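Rapport de projet de fin d'études
Cartographie collaborative et données de rue : que vaut une mise à jour « en continu » ?
Parcours géomatique, deuxième année

1. Point de départ

La commune de Brernau a reçu l'an dernier une proposition commerciale pour un abonnement à Zornudell, une plateforme de données cartographiques qui promet une carte de la voirie rafraîchie en continu. La brochure parle de « jumeau vivant du territoire ». Nous avons voulu savoir ce que cette expression recouvre une fois qu'on la confronte à des trottoirs, des bornes et des panneaux de stationnement. Le service technique de la commune nous a donné accès à l'export de démonstration et à son propre fichier de voirie, tenu à la main depuis longtemps et jamais présenté comme vivant par qui que ce soit.

Notre question est volontairement étroite. Pour un secteur donné, les objets présents dans l'export existent-ils sur le terrain, sont-ils au bon endroit, et la date de mise à jour annoncée correspond-elle à quelque chose de vérifiable ? Nous n'avons pas cherché à évaluer l'outil dans son ensemble, ni son prix, ni son interface, que deux d'entre nous trouvent d'ailleurs agréable.

2. Ce que disent les documents commerciaux

La documentation fournie tient en 20 pages, dont une bonne moitié d'illustrations. Elle annonce une précision « submétrique » sans indiquer par rapport à quelle référence, ni si la valeur est une moyenne, une médiane ou un maximum. Nous avons posé la question par écrit en février. La réponse renvoyait à la brochure.

Le terme de « mise à jour » pose le même problème. Chaque objet de l'export porte un attribut de date. Nous pensions d'abord qu'il s'agissait de la date d'observation. En comparant deux exports successifs, nous avons constaté que la date changeait pour des objets dont la géométrie et tous les autres attributs restaient identiques, y compris dans une impasse fermée par un chantier pendant toute la période. La date semble donc enregistrer le passage d'un traitement informatique. Une carte recalculée hier avec des relevés vieux de deux ans affiche la date d'hier. Nous n'accusons pas l'éditeur de mentir, puisque l'attribut n'est défini nulle part, mais un agent communal qui lit cette colonne comprendra autre chose.

3. Secteur et méthode

Nous avons retenu le quartier Clergate pour trois raisons pratiques : il est accessible à pied depuis l'école, il mélange des rues anciennes et un lotissement récent, et le fichier communal y est réputé complet. Ce dernier point nous a donné du travail, on y revient plus bas.

L'export de démonstration contient 3 000 objets ponctuels sur l'ensemble de la commune. Nous en avons tiré au hasard 208 dans le quartier, répartis entre panneaux, candélabres, bornes d'incendie, bancs et passages piétons. Chaque objet a été recherché sur place avec une tablette et un récepteur GNSS prêté par le laboratoire, puis classé : retrouvé, déplacé, introuvable, ou douteux. La catégorie « douteux » a été ajoutée après la première sortie, quand nous nous sommes disputés devant un poteau sans panneau.

Les positions ont été corrigées en post-traitement. Dans les rues étroites du vieux quartier, le récepteur perd une partie du ciel et nous ne faisons pas confiance à nos propres mesures au-delà de ce qu'il faut pour dire « c'est de l'autre côté de la rue ». Toute comparaison plus fine sur ces rues a été écartée. Cela réduit l'échantillon utile pour la précision, et nous préférons le dire ici que le laisser deviner dans un tableau d'annexe.

4. Chaîne de traitement

Les calculs ont été faits au laboratoire, sur un poste fixe, avec une base spatiale libre et des scripts maison. Le rapprochement entre les deux fichiers se fait par distance et par type d'objet. Un candélabre n'est comparé qu'à un candélabre. Cette règle paraît évidente, mais les deux nomenclatures ne coïncident pas : le fichier communal distingue le mât d'éclairage de la lanterne sur façade, l'export les confond, et il a fallu regrouper.

Le seuil de rapprochement a beaucoup d'effet. Avec un seuil trop serré, un banc décalé devient deux erreurs, un banc manquant et un banc en trop. Avec un seuil large, tout finit par correspondre à quelque chose. Nous avons essayé plusieurs valeurs et gardé celle qui s'accordait le mieux avec le terrain, ce qui est un peu circulaire, nous en sommes conscients.

Les données brutes sont conservées sur deux disques distincts, avec un fichier texte décrivant chaque colonne.
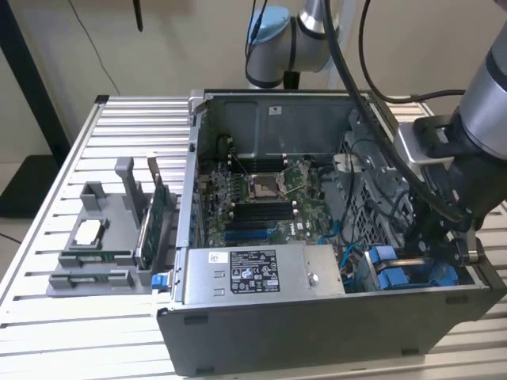
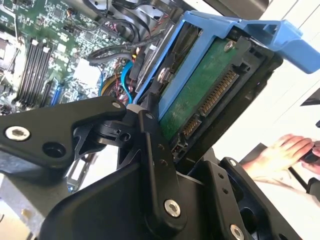 Au laboratoire : unité centrale ouverte (première photo) et disque 3,5 pouces dans son support bleu (seconde photo).

5. Résultats

La plupart des objets recherchés existent. C'est le résultat le plus favorable à la plateforme et nous le mettons en premier. Les candélabres et les passages piétons sont très bien restitués, sans doute parce qu'ils sont faciles à détecter depuis un véhicule. Les bancs le sont moins, et les panneaux posés en retrait de la chaussée sont la catégorie la plus faible.

Nous avons relevé 8 bornes d'incendie introuvables dans l'échantillon. Sur la moitié des emplacements concernés, on trouve un petit poteau en béton peint en rouge, qui protège un angle de mur. L'erreur se comprend. Elle n'est pas anodine pour autant : la brochure cite explicitement les services de secours parmi les utilisateurs possibles, et un poteau rouge ne fournit pas d'eau.

Dans le lotissement récent, la carte montre l'ancien tracé de la rue, avec des objets qui ont disparu au moment des travaux. Leur date de mise à jour est pourtant parmi les plus récentes du fichier. C'est l'observation qui nous a conduits à relire toute la colonne des dates, comme expliqué dans la partie 2.

Reste le fichier communal. Nous l'avions pris comme référence et nous avons dû y renoncer pour les panneaux. Il contient des objets déposés depuis longtemps et il ignore une série de panneaux de stationnement installés au printemps. Sur ces panneaux, l'export commercial avait raison et la commune avait tort. Une étude qui se serait contentée de comparer les deux fichiers depuis un bureau aurait compté ces cas comme des fautes de la plateforme.

6. Le cas Penrose

Pour justifier ses performances, l'éditeur met en avant une étude menée sur le site de Penrose, un parc d'activités. Nous avons lu le résumé disponible. Le site a des voies larges et droites, peu d'arbres, pas de stationnement en épi, et une signalisation homogène. C'est à peu près l'inverse du vieux quartier. Rien n'indique combien d'objets ont été contrôlés, ni par qui. Le résumé donne un taux de réussite sans dénominateur.

Nous ne contestons pas que l'outil fonctionne bien sur un terrain de ce genre. Nous ne voyons simplement pas comment passer de ce terrain à une commune entière, et le document commercial fait ce passage en une phrase.

7. Limites de notre travail

L'échantillon porte sur un seul quartier. Il a été parcouru par des étudiants qui savaient ce que l'export annonçait à chaque point, et il est plus facile de trouver un banc quand on sait qu'on doit en trouver un. Une double vérification à l'aveugle aurait été préférable. Nous l'avons commencée en avril et abandonnée faute de temps.

Nous n'avons pas mesuré les oublis de manière systématique. Partir de l'export permet de savoir si ce qui y figure est vrai, mais pas de savoir ce qui manque. Les oublis signalés dans l'annexe ont été notés en passant, et leur nombre n'a aucune valeur statistique.

Enfin, l'export de démonstration n'est peut-être pas représentatif du produit vendu. L'éditeur nous l'a fait remarquer après avoir pris connaissance d'une version provisoire de la partie 5. On peut s'étonner qu'une démonstration soit moins bonne que le produit, mais nous n'avons pas les moyens de trancher.

8. Recommandations à la commune

Demander par écrit la définition de l'attribut de date, et la date d'observation pour chaque objet.

Faire préciser la référence et le mode de calcul de la précision annoncée.

Ne pas utiliser la couche des bornes d'incendie sans contrôle sur place.

Obtenir un essai sur un secteur choisi par la commune, vieux quartier compris, avant toute signature.

Corriger le fichier communal de voirie pour les panneaux, que l'abonnement soit souscrit ou non. La liste des écarts constatés est jointe en annexe B, les scripts de rapprochement en annexe C.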